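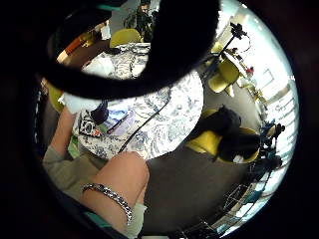

Nadiia Yurchenko

May, Gallent notebook, table work

Comparing the two hand rigs on the round table: the Tilitz hand-held gripper with its wide lens, and the Puleo sensor glove with the marker card on the back. Same table and same tablecloth for both.

Gripper first. The round view takes in a lot. With the tool over the tabletop I still get the chairs, the light stand and the window blinds. The fingers are the problem. They come through as one dark blurred arc over the upper half, and small things near it are hard to make out. The card and the pen are visible, though the card's lettering is only partly legible. The blinds wash out on the right side – try lower exposure before changing anything else.

Ran 136 clips in total, split over both rigs. Dropped 4 from the gripper set for bad sync. None dropped from the glove.

Glove second. No view from the hand, so everything depends on the fixed camera and the marker. Spray bottle was the main object. The glove leaves the fingertips free, so the trigger grip feels normal, and the knuckle markings don't press on anything. Weak points are the cable, which runs off across the cloth, and the marker, which tilts toward the left of the frame when the hand comes up in front of the chest. Pollock wants a second marker on the wrist. I would move the camera first.

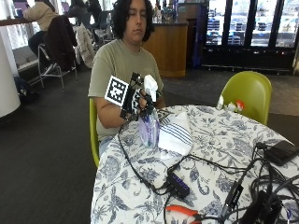 To do

Re-seat the glove cable and tape it along the forearm.
Repeat the bottle grasp 2 times per rig with the camera moved left.
Ask Tilitz for the lens calibration file – the one we have is for the old mount.
Shorter hub cables.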